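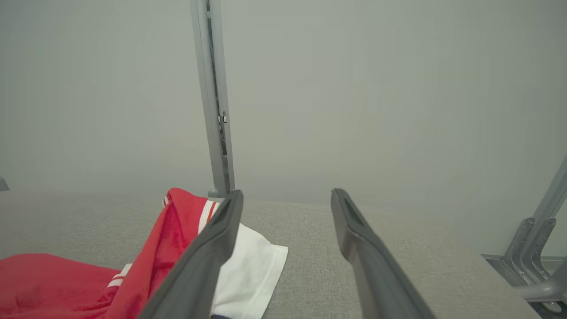

Figure 3. Wrist view during a garment-sorting episode at the Siltwood site, with both fingers open over the table and a red striped garment beside a white cloth.

3.2 Gathering the demonstrations

We would like to spend a little time on how the examples were gathered, as we have come to feel that this part of the work shaped our results far more than the choice of network did. Every episode in the Flava set was recorded by a person guiding the arm through a full sorting task, from the first reach into the pile to the last piece laid down in its place. Our operators were patient and generous people, and we learned a great deal simply by watching how they went about it. The final set holds 85 episodes from Siltwood and 59 from our second site at Hedegaard, and we kept 16 of the Hedegaard episodes aside for testing.

The wrist camera keeps both fingertips in view whenever the gripper is open, and we were very glad of this when labeling grasps. Figure 3 shows the sort of moment we care about most. The left finger passes over a fold of the red garment, and the white cloth lies partly tucked underneath, so that its right edge is easy to make out while the rest of its outline is not. A learner that has only met neatly separated items has little to go on in such a spot – and real laundry, as anyone with a family will know, is seldom neatly separated.

For that reason we asked operators to leave overlaps alone when they set out the items, and to choose for themselves which piece to pick up first. Some went for the top layer every time, while others liked to start from whichever edge looked easiest to pinch. We kept both habits in the data. Episodes in which a grasp slipped were kept as well, provided the operator went on to finish the task, and the second try was marked by hand in the Clernix labeling tool. Only nine recordings were thrown out, all of them for gaps in the joint readings, and these are not included in the totals given earlier.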